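Prirby Joint Workshop
Minutes of the equipment group, 9th October

Chair: Heather Strachan
Apologies: none received

1. Minutes of the last meeting
Agreed, with one change. The repair to the bench lights was put off until April, not cancelled.

2. Erance hand-held gripper kit
The chair reminded the group that we have the kit on trial and must tell Erance whether we want to buy it. The price quoted is 3,938 for the set, which covers the gripper, the software licence for the first year and a box of spare finger pads. Delivery is extra and nobody had a figure for it.

The sales sheet says a person can pick up the gripper, do a job by hand a few times, and have the recording turned into something a robot arm can follow. The group has no quarrel with the idea. Several members felt the sheet was vague on how many recordings "a few" means. Erance's own guide, on page 39, suggests 60 for a single simple task. The chair asked for that to be minuted.

The fingers were looked at next.

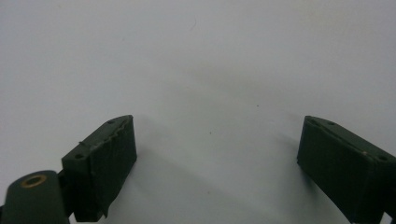 Erance kit, fingers open. Covering on the inner face of the left finger, none on the right.

Points raised:
The top edge of the covering on the left finger is ragged and creased, and the lower end hangs slightly loose. The sheet promises pads "built for daily use". The group would like to know what Erance means by daily.
The right finger has a smooth inner face. The guide does not say whether one covered finger and one bare one is how the kit is meant to be used. To be asked.
Spare pads come in the box, but the guide gives no price for more once those have gone. To be asked as well.

It was said in the kit's favour that the software went on to the workshop machine without trouble and that the help line picked up the phone. It was also said that answering the phone during a trial is the least one would expect.

3. Comparison with Hirano
The Hirano kit costs more and comes with a longer warranty. We have only had the brochure, so the comparison is thin. The chair was not willing to rank one against the other on the strength of a brochure, and asked that the word "preferred" be taken out of the draft report wherever it appears.

There was a long discussion about the licence. Erance charges again after the first year and will not put the renewal price in writing before an order is placed. Two members thought this normal for the trade. The rest thought it a good reason to wait. The group also wants to know if recordings made here can still be opened should the licence lapse — the sales sheet says they remain "available", and we could not agree what that covers.

The chair then went back to the matter of wear. If the covering has to be changed often, the group wants the time for that counted as part of the cost, and the guide's page on changing it is one short paragraph with no drawing. 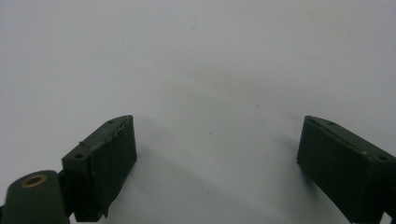
Bretilance had bought the same kit and got on well enough with it, the meeting was told, but only after they gave up on the supplied pads and cut their own, and they would not pay for a second year of the software at any price they could imagine being offered. The chair asked for this in writing from Bretilance before it goes into the report.

4. Decision
No order to be placed at present. Erance to be asked for a trial extension of 6 weeks at no charge. If they refuse, the kit goes back.

5. Actions
Heather Strachan to write to Erance with the questions under item 2, and to ask for the renewal price and the delivery charge.
Heather Strachan to ask Hirano for a kit on loan.
Draft report to be held over.

6. Any other business
The key to the tall cupboard is still missing. Next meeting to be fixed by email once Erance has replied.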